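# Gamton Toy Tidy: notes on the set

By Raghda Khasawneh — 2020-12-03

Filed under: Household / Sorting and Storage
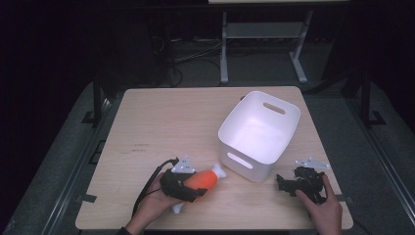

The set covers one small job, putting toys away in a storage bin on a table. It has 1,273 entries. Each entry is one toy going into one bin, with a short text note.

## Fields

- `toy`: main color first, then any second color (`orange/white`)
- `bin`: color and shape of the bin
- `handles`: `cutout`, `molded` or `none`
- `surface`: what the bin stands on
- `note`: free text, 20 words at most

## Labeling

Toys are named by color and general shape. If the labeler can't tell what a toy is meant to be, `toy` stays at color and the note says "long, rounded" or similar — no guessing at animals or vehicles. Bins are entered upright unless the note says otherwise.

## Known gaps

Soft toys are thin in version 2. Lids were left out. The Farau entries from April use "box" for "bin" and have not been changed.

## Comments

**Elias Karaki:** Is `surface` required? Mine is blank in a few rows.

**Raghda Khasawneh:** Yes. Put `table` if you don't know the finish.

**Iman Ouazzani:** I'd keep "box" as a separate value. We sort by it.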